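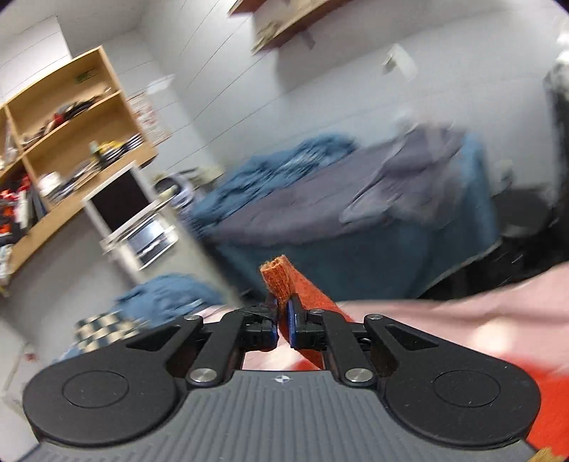
Figure 1. Hand-held gripper clamping an orange-red knit with a ribbed cuff.

Unit 2 handout – Evaluating a hand-held gripper kit
Instructor: Solange Bezerra
September 21, 2022

17 shares | 2 comments

The kit under review is the Skuma, sold by Stavimell. A person carries the gripper and does ordinary household jobs with it, and the recordings are used later to train a robot arm. We look at it as buyers would.

What to notice in Figure 1. Each finger has a narrow blue pad on its inner face. The linkage bars pivot on large silver screws, which you can reach without opening the body. Knit fabric is a fair test of any gripper: it folds, stretches and sheds fibers.

Price and terms. The base kit is $3952. A spare set of pads is $189. Stavimell offers support by email for up to 17 months – ask what that covers before you sign. Shipping to Amitdale is extra.

Compare with the Cabello rental plan from last week. Welington Fontes will bring the rental contract to lab.

For next class
Write one page on which offer suits a small laundry service. Cover cost over the first year, spare parts and training time. Bring a cuffed garment of your own for the pick-up exercise.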